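Caring for Timber Surfaces at Home
Flavton Community Household Advice Service

Residents regularly contact the service about marks, dull patches and sticky finishes on tables, benches and shelving. The guidance on this page applies to indoor timber furniture with a sealed finish. Waxed, oiled and antique pieces need different treatment and are covered on a separate page.

Routine cleaning

Dust with a soft, dry cloth before any damp cleaning. Grit left on the surface will scratch the finish once it is wet. For ordinary grime, add a small squeeze of dishwashing liquid to a bucket of warm water, wring the cloth out well and wipe in the direction of the grain. Rinse with a second cloth dampened in plain water and dry the surface straight away. Do not leave water sitting along joins or edges, where it may lift the finish.

Bleach, methylated spirits, scouring powder and steam mops should not be used on sealed timber.
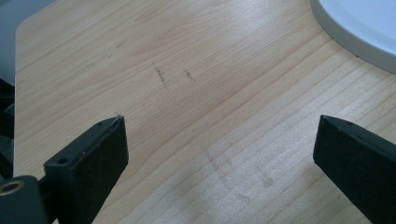 Can white rings left by hot cups be removed?
Most can, provided the mark is in the finish and has not reached the timber. Lay a clean, dry cotton cloth over the ring and pass a warm iron over it for 10 seconds, with the steam turned off. Lift the cloth and check the colour of the mark. Repeat up to four times, allowing the surface to cool between passes. Dark rings indicate that moisture has reached the timber, and these generally require sanding and refinishing.

Light scratches

Fine scratches may be disguised with a wax stick in a matching colour. Test the stick on the underside first. Deeper scratches should be rubbed back lightly with 300 grit paper, wiped clean and recoated. Allow seven days before placing heavy items or a tablecloth on the new coat.

Borrowing tools

Sanding blocks and clamps may be borrowed from the Varela Street counter. Enquiries about refinishing should be directed to Ataberk Karaca, Household Programs. The next refinishing workshop will be held in January at the Batis Hall, starting at 10 am.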